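About Pluvuvar

Pluvuvar makes a connector between the job software that small service companies use every day and the accounting program where their figures must arrive in the end. We send customers, invoices, payments and credit notes from one side to the other, and we keep a record of what was sent, when, and with what result.

Our clients are laundries, cleaning firms, heating engineers, window fitters, garden services and repair workshops. Most of them have one person in the office, and that person also answers the telephone. We design for that person.

How we started

The company began as a side job. We were building small websites for local firms, and one of them, a laundry service with three vans, asked if we could stop their invoices from being typed twice. They wrote every invoice in their booking program, printed it, and then entered it again in the accounts on Friday afternoon. Sometimes the two versions had a different total, and it could take a whole morning to find out which one was right.

We wrote a small script which moved the invoices during the night. It was not beautiful. It did not understand discounts, and when a customer had changed address it created a second customer with the same name. But the laundry kept using it, and they told a cleaning firm about it, and the cleaning firm told two others. After one winter we had more requests for the script than for websites, so we finished the websites we had promised and took no new ones.

The first real version was called Skonodo. The word has no meaning in any language that we know. We needed a name for a folder, somebody typed it, and it stayed. Skonodo is still the name of our main product today, and Pluvuvar is the name of the company. Many clients mix up the two in their emails, and both reach us.

What Skonodo does

When you connect Skonodo to your accounting program, it first reads and does not write. It makes a list of the customers on both sides and shows you which ones seem to be the same. You confirm the pairs, or you correct them. Only after this step can the first invoice be sent.

Some new clients find this step slow. We understand it, but we have kept it. In our early script the matching was automatic, and we spent many evenings separating customers who had been joined by mistake. A father and a son with the same name and the same street are enough to make a problem which lasts until the end of the tax year.

After the first matching, the work goes on in the background. New invoices are sent every hour, or once a day if you prefer. On the Connection page you see the date of the last transfer, the number of customers and invoices on each side, and any item that is waiting. If an item could not be sent, the reason is written next to it in a normal sentence. We have 76 of these sentences at the moment, and we rewrite them when clients tell us that one of them is not clear. The sentence about rounding of tax has been rewritten more often than any other.

Corrections are a separate matter. If you change an invoice after it was sent, Skonodo does not change it silently in the accounts. It puts the change in the waiting list and asks you. You can approve one change or all of them together.

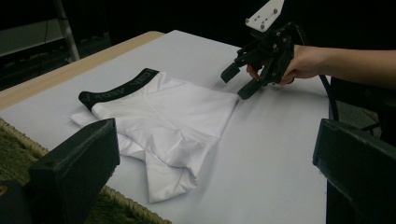

Markov wrote to us in the spring that the waiting list was the part of Skonodo he had liked least in the first month, because he wanted everything to go through by itself, and that he now opens it every morning before the post. He also asked for a way to sort the list by amount. This is now possible: click on the heading of the last column.

Malik, the second product

Malik is smaller and younger than Skonodo. It is a tool for price lists. Firms which charge by piece, by room or by visit often have a price list in a spreadsheet, another one in the booking program and a third one on paper near the telephone. Malik keeps one list and copies it to the other places. You can set a date from which the new prices are valid, so that a job booked at the old price is also invoiced at the old price.

Malik can be used without Skonodo, but most clients have both. It was first released in November, which was perhaps not a good choice of month, as many of our clients are very busy before the holidays and did not look at it until the new year. For future releases we try to choose a quieter time.

Where we are now

Today 1,216 firms use Skonodo, and around half of them also use Malik. We are 11 people. Six of us write and test the software, three answer support questions, and two take care of contracts, invoices and everything else that a company needs. Our own invoices go through Skonodo too, with the same settings that any client can choose.

The office is on the second floor of a former printing house. We have the front rooms, and behind them is a longer room where we hold training days. Some of us work there every day and some come only for meetings. When you visit, please use the side entrance and ring the upper bell. The lower bell belongs to the dentist.

We have no outside investors. The company belongs to the people who founded it and to those colleagues who wished to buy a share after their second year. This means that we grow slowly. We add a new accounting program only when we have a person who can learn it properly and who will stay responsible for it. At present we work with 2 accounting programs and with a larger number of booking programs, which you will find on the Compatibility page. If yours is not there, you can write to us, and we will tell you if it is planned or not. Please do not buy a subscription in the hope that it will come soon.

How support works

Support is by email and by telephone, on working days from eight until five. The person who answers can see your Connection page, but cannot see the content of your invoices unless you give permission in the settings. The permission ends by itself after one day.

We do not use ticket numbers in the subject line. Write in the way you would write to a colleague, and tell us which customer or invoice the question is about. A copy of the sentence from the waiting list is very useful. If you are not sure what to copy, send what you have and we will ask for the rest.

At the end of the quarter we receive many more questions than usual, and an answer by email can then take until the next day. The telephone is faster in these weeks. Please have your client number with you – it is printed at the top of every page in Skonodo, on the right side.

Questions on tax law we cannot answer. We can explain what the software does with a tax rate, but which rate is correct for your work must be decided by you or your accountant. If your accountant would like to speak with us directly, this is possible and it costs nothing.

Your data

We store the minimum that is needed to compare the two systems: names, addresses, invoice numbers, dates and amounts. Bank details are not copied. When you end your subscription, you can download the full transfer record as a spreadsheet, and thirty days later we delete what we hold. The connection to your accounting program can be removed by you at any moment, from either side, and you do not need to inform us before.

Once a year we ask an outside firm to test our security. A summary of the result is sent to every client who asks for it.

Training days

Four times a year we invite clients to a training day in our long room. The morning is for new users and goes through the connection, the matching of customers and the first transfer. The afternoon is for those who already work with Skonodo and have a particular difficulty. Bring your own computer and, if possible, your own difficulty – we learn more from a real set of accounts than from our test data. Places are limited to what the room can hold, and the dates are sent with the newsletter.

For those who cannot travel, we offer the morning part also as an online meeting. The afternoon part we have tried online as well, but it did not work so well, and for now we have stopped it.

Working with us

When we look for a new colleague, the position is published on the Jobs page and stays there until it is filled. Experience in an office of a small service firm is as welcome as experience in programming, and for support work it is often more useful. Two of our present support colleagues were clients' employees before.

We also take one student each summer. The student works on one part of the product from the beginning to the end and presents it to the whole team. The sorting by amount in the waiting list, for example, was made in this way.

Contact

For questions before you buy, please use the form on the Contact page and write which booking program and which accounting program you have. For all other questions, existing clients will find the telephone number and the email address under Help in Skonodo. Letters can be sent to the office address at the bottom of this page.

Page last changed: 18 June 2023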